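Household Economics, Unit 4: What a Weekly Shop Leaves Behind
Handout to go with the second lecture
Z. Shehu

Last time we dealt with price, and most of you came away believing that the cheapest item is the one with the smallest number on the shelf. This week should put a dent in that.

Start with the Idano survey. It followed 321 households through August and asked them to write down what they bought, what they ate and what they threw away. The first column was filled in beautifully. The second was patchy. The third, in many homes, claimed that nothing whatsoever had been thrown away for a month, so 90 diaries were set aside before anyone did any sums.

Two terms you need for the seminar:

Unit price. What you pay per gram, per sheet, per wash. Shops print it in very small type, and you may draw your own conclusions.

Used price. What you pay per gram that you get through. If a bag of salad costs 164 pence and half of it turns to soup at the back of the fridge, your used price is double your unit price. Salad does badly on this measure. Rice does very well.
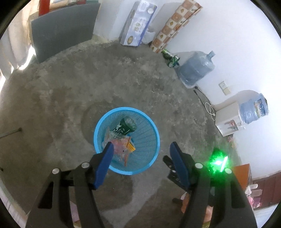

Fig. 2. Crumpled wrapper and tipped-over cup in a waste basket.

Packaging sits awkwardly between the two. You pay for it, you can't eat it, and it sometimes keeps the food fit to eat for long enough to earn its cost. Yolotzin Contreras argues in the set reading that small packs are a fair bargain for people who live alone. Her critics say she has never tried to open one. Read her chapter before the critics, please — last year's essays had plainly done it the other way round.

Worked case: the Ekpo household buys a large sack of porridge oats and a box of single sachets. The sachets cost three times as much per gram. The sack is stored in a damp cupboard and a third of it is lost. Which has the lower used price? (The sack, still, and by a fair margin. Damp has to work quite hard to beat a sachet.)

For the seminar: keep your own diary for five days. Use the three columns. Biscuits count.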